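# Cladlow well owners get a sealing program, and a loaner list to go with it

The Cladlow Water Well and Pump Association opened its winter meeting on 24th January with coffee, a long round of hellos, and a vote that some members have been waiting on for a good many years. By the time the chairs were stacked again, the group had agreed to start a shared program for sealing old and unused wells across the county, with the first jobs to be done as soon as the ground is fit to drive on.

If you have lived out in the county for any length of time you probably know of an old well or two yourself. There's the one under the flat stone behind the barn, or the one with a coffee can over the casing, or the one your neighbor swears is somewhere in the lilacs. Most of them were put down by somebody's grandfather, served a family well for decades, and were simply left alone when a new well was drilled closer to the house. The trouble is that an open casing is a straight path down to the same water everybody else is drinking, and whatever runs across the yard in a hard rain can run down it too.

Nobuhle Gumede, who chairs the association this year, told the meeting that the county's old paper records show around 1,180 wells with no current use listed. She was careful to add that the records are patchy. Quite a few of those wells have surely been filled by now and never reported, and there are bound to be others that were never written down in the first place.

"I'd like us to stop guessing," she said. "Let's go out and look, and when we find one, let's close it up the right way while we're standing there."

## How it will work

A landowner who thinks there may be an old well on the property can call the association office and ask for a visit. A member contractor will come out, find the casing if it can be found, measure the depth and the water level, and write up what it would take to seal it. There's no charge for that first visit, and no obligation afterward (this was asked from the floor more than once, and the answer was the same each time).

If the owner decides to go ahead, the job goes onto a shared list. Members take jobs from the list in turn, grouped by road where that makes sense, so a crew with a grout pump on the truck can do several in a day instead of hauling it across the county for one. The owner pays for materials and the association's own fund pays part of the labor, up to a limit that will be set each January.

Two firms have already put their names down for the spring. Onix Pump Service will take the north end, and Masilela Drilling will start on the farms along the river, where the water table sits high and the older wells tend to be wide, shallow and lined with stone. Those are slower work. A dug well of that kind usually has to be pumped down and cleaned out first, and there's no telling what will come up. Riaan Jacobs of Masilela Drilling got a good laugh from the room with his list of things he has pulled from dug wells over the years, which ran to a milk can, most of a bicycle, and a set of false teeth in surprisingly nice shape. 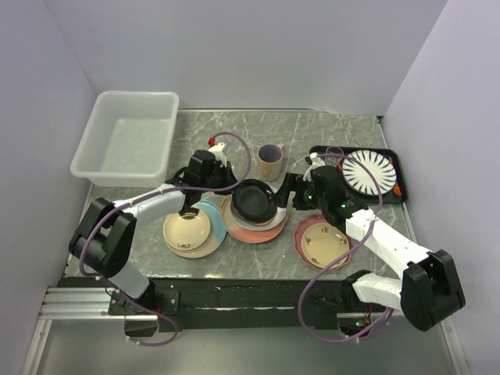

Naheed Bangash wanted to know what happens when a well turns up right on a property line, with one neighbor keen to seal it and the other one hoping to use it for the garden. That set off a friendly back-and-forth lasting a good part of the evening. The upshot, as it stands now, is that both owners have to sign before any work is done, and that a well someone truly means to use can stay open as long as it gets a proper cap and a water test. Bangash said she could live with that, but asked that the form say it in plain words at the top and not on the back in small print. The secretary wrote that down.

## The loaner list

The second item took less time and made nearly as many people happy. For years the smaller shops in the association have borrowed tools from the larger ones by way of a phone call and a favor, and everybody agrees it has mostly worked, except on the days when it hasn't. Starting next month there will be a proper loaner list kept at the office, with a sign-out sheet.

The list opens with 10 pieces of equipment, all offered by members. Among them are a downhole camera, a pair of water level meters, a small grout mixer and a pipe-pulling rig that has apparently been to more places in the county than the mail carrier. A borrower may keep a tool for up to 12 days and is expected to bring it back clean. "Clean" was the subject of some discussion. It was settled that it means hosed off, dried, and with the hose coiled, and that anyone who returns the grout mixer with grout in it will be buying the next one.

Shops that do not own a grout mixer, and have been turning down sealing work for that very reason, should now be able to take their turn on the shared list along with everybody else. Several of them said so at the meeting, and one two-person shop signed up for both things on the way out the door.

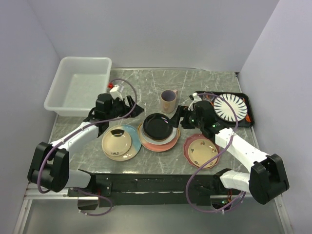
*Dishes, a mug, a bin and a tray on a gray marbled countertop, with two robot arms reaching over it.*

## Sanitation rules still under review

Members also heard a short report on the county's proposed changes to setback distances, meaning how far a new well has to be from a septic tank, a drain field or a livestock pen. The association has not taken a position yet. Bence Simon, who has been going to the county hearings and reading the drafts (which are not light reading), said the greater distances make good sense on open farmland but could leave owners of narrow lots in Flarnlow with no legal place to drill at all.

He would like the county to keep the longer distance as the standard and allow a shorter one where the well is cased and grouted deeper than usual. That way a family on a small lot pays for some extra casing and still gets safe water. A good number of heads were nodding, though there were a few members who felt that any exception gets stretched sooner or later, and they said so politely and at some length.

A letter to the county will be drafted and sent around for comments before the next meeting. Members who work mostly in Flarnlow were asked to send in addresses of lots where they think the new distances would be a problem, so that the letter can speak about real places. A rough sketch with the house, the tank and the lot lines on it is plenty.

## If you have an old well

The association asks landowners not to fill an old well on their own, however tempting it may be with a pile of fieldstone and a free Saturday. Loose fill settles, it leaves gaps, and it makes the job a good deal harder for whoever has to come and seal it later. Please don't pour anything down it either. If the opening is uncovered, lay something heavy and solid across it, keep children and animals away, and put up a stake or a flag you can see over the grass.

It helps the crew a great deal if you can find out a little history before they come. An old photo of the yard with the pump or the windmill in it is worth having, and so is an hour with the oldest person in the family. Siyabonga Venter, whose place on the east side had its old well sealed last fall as a kind of trial run for the program, said his aunt walked straight to the spot after everyone else had spent the morning poking at the wrong corner of the orchard. The casing was under a few inches of sod. The crew was finished by suppertime, and he has since had his current well tested, which he had been meaning to do for longer than he cared to say.

The office will begin taking calls for first visits this week. There is likely to be a bit of a wait for the river farms, where the ground stays soft well into spring, so owners along there are encouraged to get on the list early. Leave your name, the road, and a good time to call back, and speak slowly if you get the machine.

Sign-up sheets for the program and for the loaner list are both at the front counter, along with what is left of the cookies from the meeting. Members who haven't yet paid their dues for the year can take care of that at the same time.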